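Notebook > August > Workshop diary

Filed under: Clocks and timekeeping

Search this diary... Go

Morning. Rate of the Sivutine regulator taken at 8, before the heating came on. It has lost a little over the past week, steadily, so I put it down to the barometer and left the rating nut alone. Harpreet Beaulieu wants the pendulum sealed in a case. I would prefer to log pressure for another month first.
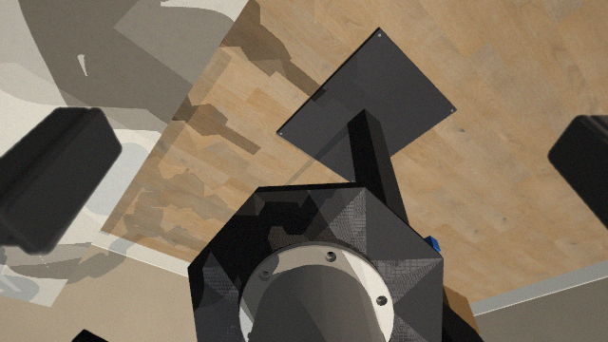
Wood grain, light and dark patches.

The new backboard is the next decision. The present one is softwood and moves with the season, which shifts the suspension and spoils the beat. Adomex quoted 1225 for a cast bracket fixed straight to the masonry. Too much, and the wall is lime plaster over rubble, so the fixing would need resin anyway.

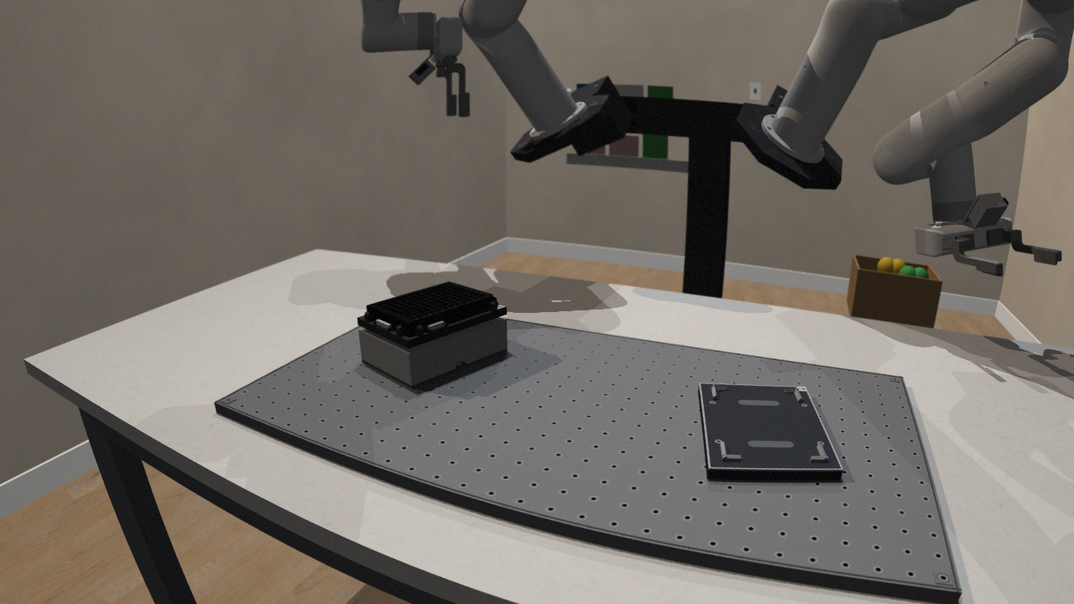
Suspension spring

Replaced the spring with the thinner of the two from Tarigan. Amplitude rose slightly on the same driving weight. Cheeks cleaned and closed up evenly, screws tightened in turn. Left the clock to settle until evening before touching the crutch.

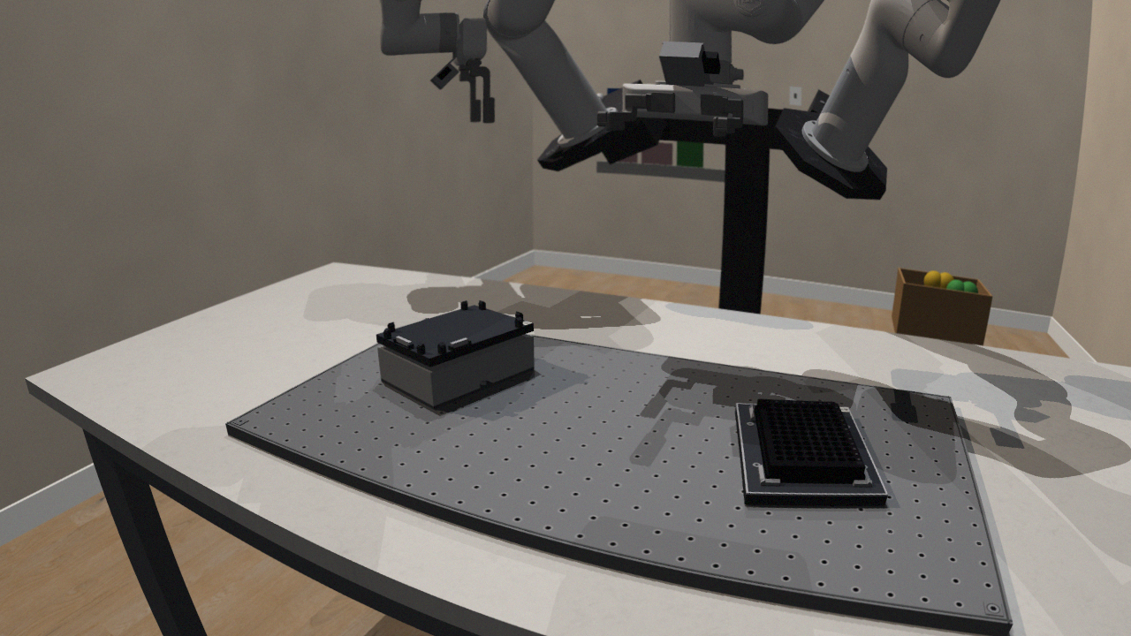
Gordon Lachance called after lunch about the beat plate. He drills his by eye and files the slots to suit, and his clock runs well enough, but I want to be able to put a part back exactly where it was. A plate with a regular grid of small holes, like the dark grey board on the pale table, would let me move the sensor in fixed steps and write down the position. I shall draw one tonight in brass. The sensor needs to clear the bob by over 8 mm at full swing.

Logged 1000 beats at four o'clock and another 1000 at six. The second run was the steadier.

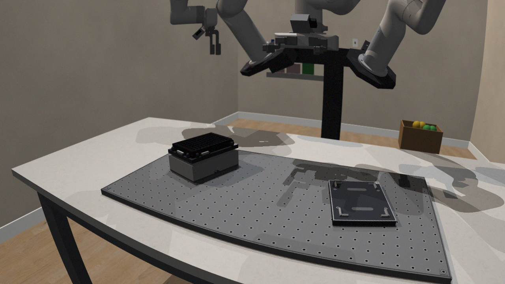
To do

Level the case again once the spring has settled.
Ask Gellell for a price on invar rod, one length.
Write up the barometer readings and send Harpreet a copy.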